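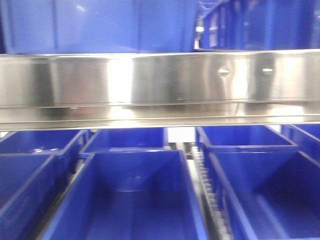
Bin cell service, Vomthorpe, February

The bin cell at Vomthorpe stores small parts in open blue bins set above and below a stainless rail. A pick carriage works across the bins and takes its drive from a toothed rack. The cell was stopped for its yearly service in February, with 1028 running hours on the counter since the last one. Work on the mechanical side was done by Efe Dauda and Ngozi Yusuf, controls by Oisín Dunne. Notes are in the order the work was done.

Isolation and emptying
Power off at the wall isolator, air dumped, both locked. Stock from the lower bins was moved to the Skesness store under its own bin numbers so that the map in the controller could stay as it was.

Lower bins and rack
Seven blue bins below the rail, empty, with the white rack running down between two of them. The bins slope inwards towards the floor, so parts gather where the gripper can reach them, and a bin put back out of square will shift the pick point.

Bin seating
Each bin was lifted, the seat wiped and the bin put back until it touched both stops. Two seats had swarf under them. One stop was loose and was refitted with thread lock.

Rack cleaning
Dry brush first, then a lint-free cloth. No solvent and no grease. The previous service sheet called for a light oil on the teeth, which holds dust and packs it into the roots. The sheet has been changed.

Rack wear
Tooth thickness was checked with a gauge at the middle and at both ends. Wear is greatest near the home position, as expected, and still inside the limit. The rack stays in for another year. A spare from Fekico is on the shelf.

Pinion
Removed and replaced. The old one showed a polished band on one flank only, a sign that the carriage had been running slightly out of line with the rack. Efe set the new one with a paper strip between the teeth, turned the carriage by hand from end to end and then took the strip out. It was marked evenly.

Rail bolts
Slackened, cleaned and tightened again to the figure on the drawing, working from the centre outwards. The rail had crept at one end — enough to feel with a straight edge, too little to see. It was brought back against the dowel before the last bolts went in.

Ledge
The lip along the lower part of the rail collects small washers. A washer sitting there can be pushed into the rack by the carriage guard. It has been added to the daily wipe-down, front face and top.

Carriage rollers
Four rollers, two replaced. The upper pair turned freely and were kept. The lower pair were rough when spun by hand. Preload was set so that a roller can just be stopped with a finger while the carriage moves.

Cable chain
One link cracked at the pin. Replaced from the kit. The air line was re-clipped to keep it off the motor cable, and the old ties were cut away.

Home switch
Ngozi found the bracket bent, most likely from a bin being lifted out past it. It was straightened and moved back by the width of one washer. The home offset was taught again afterwards.

Gripper
Pads changed, jaws checked for play. Closing pressure was left alone. The old pads were keeping their shape but had gone hard, and had been dropping thin parts in the last month of running.

Re-teaching the pick points
Oisín taught the four corner points of the grid and let the controller work out the rest. Three bins were then checked by hand at slow speed. One needed a small correction in depth, which was traced to a bin that had not gone fully down on its seat. It was reseated and the correction removed.

Test run
172 picks at half speed, then the same list at full speed. One missed pick at half speed and none at full. The missed part was lying flat against the side wall of its bin, and the retry routine picked it up on the second attempt.

Open items
Rubber edging for the home switch bracket, on order from Anozie. Ifeanyi Aliyu will fit it when it arrives.
A cover strip for the upper end of the rack. Nouhaila Shawky has the drawing.
Rail bolts to be checked again after 2 weeks of running. Record the reading even if nothing has moved.

Service sheets are kept in the folder on the cell door. Please put the old sheet behind the new one and leave it there.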